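Guest Rooms and Break Rooms: Living With a Mini Fridge
Speaker notes, Trarnbridge housekeeping and facilities day
March 24, 2024

Opening (keep it short)
Say who the talk is for: people who look after small rooms with one small fridge in them. Say that full kitchens were covered in October and we won't go back over them.

Slide 1: Stocking
Drinks go on the lower shelf near the front, in a single row. A guest should be able to read every label without moving anything. Mixed cans and bottles are fine as long as the tall ones don't touch the shelf above. At Olinwood we used to fill the whole cabinet. Half of it came back out untouched, and the staff had to check dates on all of it. Three drinks is enough for a one-night stay. 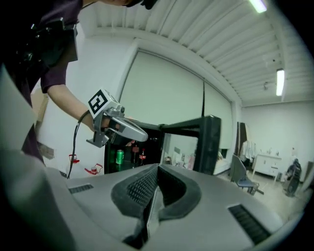
The Olinwood front desk disagreed in writing: three is fine on a weeknight, but families ask for more by eight o'clock, and somebody has to carry it up. Read their note out. Then give the answer we settled on, which was a spare shelf of cold stock on each floor.

Slide 2: The door
Check the swing before you choose the spot. The door needs to open far enough for a bottle to come out straight. Glass doors show fingerprints, so wipe them on every visit, inside and out. Dogar asked whether solid doors would save time. They do, but guests open them more often to see what's in there.

Slide 3: The top
People will put things on it. Plan for that. One plate is all right. Trays that hang over the front get knocked when the door moves. Wipe under the plate too. 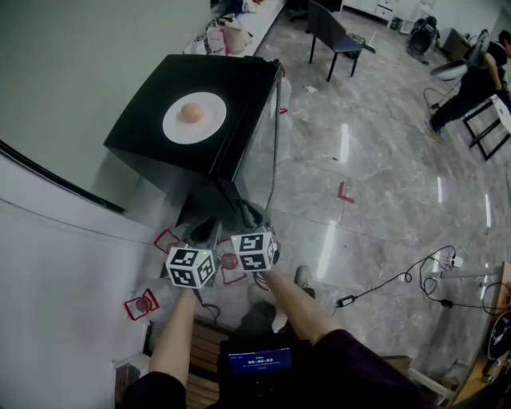

Coffee makers stay off the top, whatever the room plan says. Skekano had 13 rooms set up that way and moved every one to the desk. Allow 20 minutes a room if you have to do the same, longer if the outlet is behind the bed.

Slide 4: Floor space
Keep the floor by the door clear. Bags end up there first. Put the luggage rack on the other side of the room.

Handout
50 copies on the back table. Stocking sheet on one side, cleaning sheet on the other. Questions until the break.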